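From: Wiroj Phuthong
To: bruvside-fabric-print
Date: Thu 9 April
Subject: Re: [bruvside] color shift between strike-off and production on the cotton sateen

Chaiwat Kamolrat wrote:

> We ran the Lau repeat on the cotton sateen last week, first as a
> strike-off and then as the full order. The strike-off was approved.
> The yardage came out visibly greener in the turquoise and a little
> flat in the mustard. Same file, same RIP queue, same reactive inks,
> same operator. Steam time was 4 minutes for both.
>
> The client wants to know which one is "right" and I would like to
> know that too. Is this a profile problem, or do I need to look at
> the fabric? I can build a new profile but it is half a day on the
> machine and I don't want to do it for nothing.
>
> Chaiwat

Chaiwat,

I would leave the profile alone for now. If the file, queue and inks are the same, the profile gave the printer the same instructions twice. Building a new one on top of an unstable process will give you a profile of whatever the process was doing that morning.

Check the following first, in this order.

Pretreatment. You did not say whether the strike-off and the yardage came from the same padded lot. Reactive turquoise is the most sensitive ink in most sets to alkali and urea levels, and it is usually the first to move when the coating changes. If the strike-off was cut from the end of an old roll and the order was run on a new one, that alone could account for what you saw. Coated fabric also ages in storage. We date every roll when it comes in and stop using it for matched work once it has been open for a month. Wrap the ends in plastic. A roll left standing open near a door picks up moisture on the outer layers, and the first few yards will not match the core.

Steaming. You quote the time but not the temperature or the moisture. A strike-off is a short piece, and it gets through a small steamer with plenty of steam on both faces. Production yardage on a festoon or a wound spindle does not see the same conditions, especially toward the center. 4 minutes is also short for turquoise on sateen. It is a large molecule and it fixes slowly. The yellow component fixes faster, so at a short time you get most of your yellow and only part of your turquoise. The rest of the turquoise leaves in the wash and the area reads greener. I would cut a piece from the unsteamed printed roll, if you have any left, divide it, and steam the parts at increasing times until the turquoise stops getting deeper. Whatever time that is becomes your minimum.

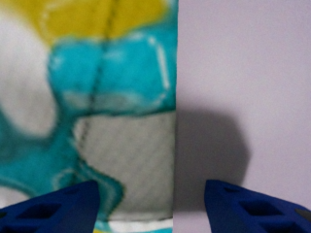 Washing. The second rinse matters more than people expect. If the strike-off was washed by hand in a sink and the order went through the range, they were not given the same treatment. Unfixed dye that stays in the cloth after a short hand wash looks like color until the first laundering. It is possible that the approved strike-off was the wrong one of the two. Take both pieces, wash them again together with a piece of white adjacent fabric, and see which of them gives up dye. Do this before you say anything to the client about which is right.

Measurement. Please do not judge this by eye at the cutting table. Measure solid areas only, and stay well away from the places where one color runs into the next. On a design with soft blends, a shift of half an inch in where you put the instrument will show a bigger difference than the one you are looking for. Fold the sateen to four layers so the backing does not show through, keep the warp direction the same each time, and average several readings. Sateen has enough luster that turning it by 90 degrees will change the lightness value, which may also be your flat mustard.

For this reason I print a control strip in the selvedge on every job. Ours has 112 patches at full size and a cut-down version for narrow goods. It runs every 200 yards, and one goes on the strike-off too. When a client sends back a complaint, I have something to measure that is not the design. It costs a little ink and it fits in fabric that is trimmed off in any case. If you want the file, it is in the list archive as message 2167. It was made for the Fuderham queue, but it is a plain TIFF in device color and will go through anything. Turn color management off for the strip and leave it on for the design, otherwise you are measuring the profile again.

Two smaller points.

Head temperature. If the strike-off was the first thing printed in the day and the order ran through the afternoon, the ink viscosity will have changed. On our older machine it takes most of an hour to settle. We run waste through it first.

Drying. Make sure the printed fabric is dry before it is rolled up. Sateen that is rolled damp will mark off on the back of the next layer, and in the light colors that looks like a general dirtiness – easy to take for a profile fault.

If the pretreatment lot, the steaming and the wash all turn out the same and the strips still disagree, then relinearize before you reprofile. Linearization is an hour's work and it fixes more than it gets credit for. Lenov has a decent procedure for it in the manual that came with the dryer, of all places, in the appendix on ink limits.

Please post the lot numbers and the steamer temperature when you have them. Also tell us which steamer it was, the small cabinet or the big one.

Wiroj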